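Notes for Session 3: Sound Sculpture, or What Happens When the Object Answers Back

Hi everyone. These are my notes for the third session, typed up a bit more fully than I said them, since a few of you asked for something to read on the bus. They wander in places. Friday, June 8, 2018 is when your listening logs are due, by the way, and I'd like them on paper.

Let's start with the word itself. "Sound sculpture" gets used for at least two kinds of work, and I want you to be able to tell them apart even when the wall label doesn't. In the first kind, the object makes the sound with its own body: a rod gets hit, a string gets rubbed by the wind, a sheet of steel shivers. In the second kind, the object is more of a home for the sound. There's a speaker in it somewhere, and the shape is there to hold it, hide it or aim it. Plenty of good work sits between the two, and I don't want you wasting a whole paragraph of your essay deciding which box a piece goes in. Just listen for where the sound is coming from. Walk around it. Put your ear close if the guard lets you!

The oldest example I like to bring up is the wind harp. You stretch strings over a box, put it in a window, and wait. The ancient Greeks gave the idea a god (Aeolus, keeper of the winds, which is why you'll see "Aeolian harp" in your reading) and the Romantic poets went completely overboard about it. What I love is that the maker sets up the conditions and then has to go away. You pick the string thickness and the tension and the size of the box, and the weather does the rest. If you've ever held a blade of grass between your thumbs and blown, you know the feeling of not quite being in charge.

Now jump forward to the piece we spent most of the hour on, Zinanero, which I've been to hear more times than I should admit. It's a field of 400 thin metal rods standing in a shallow tray, with a slow-turning paddle at one end that brushes the nearest ones. Those lean into their neighbors, and the sound travels across the tray and dies off somewhere near the far wall. The first pass takes nearly 15 minutes. People leave after one. I used to be snobby about that, and then I took my own advice and timed myself in front of a painting, and, well, I've stopped being snobby.

A few things to write about if you choose Zinanero for your essay. Think about the paddle first. You can see it, and the artist could easily have tucked it under the floor. Once you see it turning, you start predicting, and then you're listening for whether you were right. Compare that with a piece where the motor is hidden and every sound is a small surprise. I go back and forth on which I prefer. Then there's the room: hard floor, high ceiling, so every note gets a tail. On a wet December afternoon with coats and bags piled along the wall, the whole thing was noticeably duller, and I mean the sound, though the coats weren't much to look at either.

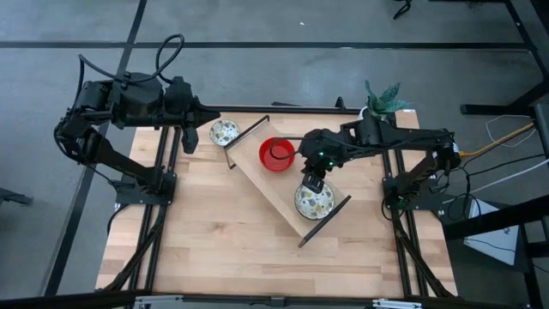
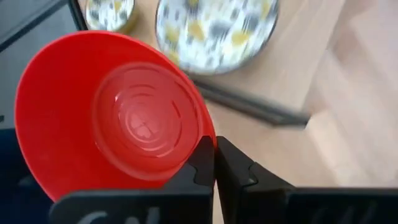
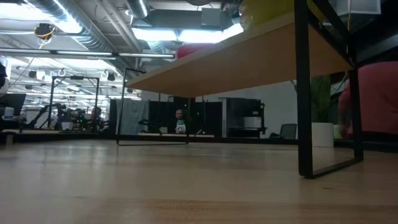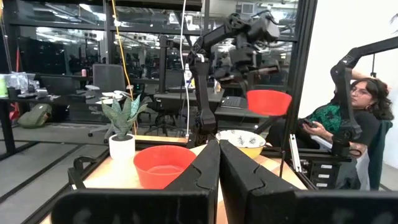
Which brings me to Oka, the quiet one. Somebody in the back row asked whether a work that makes almost no sound can be a sound sculpture, and I gave a mumbly answer, so let me try again. Oka is a hanging clay vessel with a small hole in the side. Visitors are invited to hum near it. If you hit the right pitch, the air inside starts to hum with you, very faintly, and you feel it in your cheek more than you hear it. If you don't hit the pitch, you're a person humming at a pot. I think it counts. The sound is built into the shape of the thing, the way a note is built into a bottle, and all you do is go looking for it. I spent a long while being a person humming at a pot before I found mine (low, lower than I'd guessed).

This is where I'd like you to remember the term "resonance" from session 2. Every hollow object has pitches it likes. A sculptor who works with clay or bronze is choosing those pitches whether they mean to or not, every time they make a wall thicker or a neck narrower. Try it at home with a vase, a bucket, a stairwell. Stairwells are wonderful.

We ran out of time for Yen, so briefly. Yen is the one with the pull cords, and it needs a crowd. A single cord gives you a dull knock, and I remember being let down by it the first time, alone on a weekday morning. Then a school group came in. Once several cords were going, the knocks began to fall into patterns, kids started copying each other, one of them appointed herself conductor, and the thing turned into an instrument. So who wrote that music? The artist chose the knocks. The kids chose when. I'd like a page from each of you on this, and please don't just say "both" and stop there.

A word on recordings. You'll find clips of most of these online and they're fine for jogging your memory, but please don't write your essay from them. A clip puts the microphone in one spot and keeps it there. Your head moves. Half of what I've described above only happens because you lean in, or step back, or turn to see who's coming through the door behind you.

For next time, read the chapter on bells in the course packet. Skip the tables unless you like tables. Bring one object from your kitchen or desk that makes a sound you enjoy, and be ready to play it for the rest of us without explaining it first. I'll bring my saucepan lid.

Related notes
Session 1: Listening Before Looking
Session 2: Resonance for People Who Dropped Physics
Session 4: Bells, Gongs and Public Time
Visiting the Werkness Sound Rooms: What to Bring
How to Keep a Listening Log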